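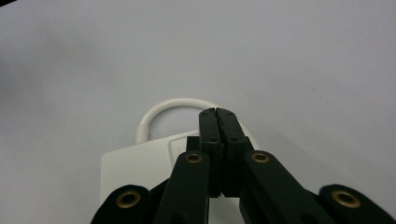 4. Getting the fingers to meet

By March our hand-held gripper, which we had started calling Gunn, closed nicely on big things and badly on thin ones, and a cable is about as thin as household things get. We had the shared workshop at Inwood until 9 most evenings, and I think most of those hours went into the two fingers. The first pair touched at the tips and gaped lower down, so we filed, swore a little, and printed them again with a wavy gripping face (much better!).

The four arms are black, with a brass bushing at every pivot. Before the bushings, the holes wore oval after 438 closings on the test stand and the whole hand wobbled. With them fitted we ran 3000 and the play was still small enough that we stopped worrying about it.

For practice we like a white power adapter on a plain pale table, its cable looped up over the top. White on light gray is hard on our tracking software, so it makes a good honest test, and we plan to keep it for the next round at Horkstead.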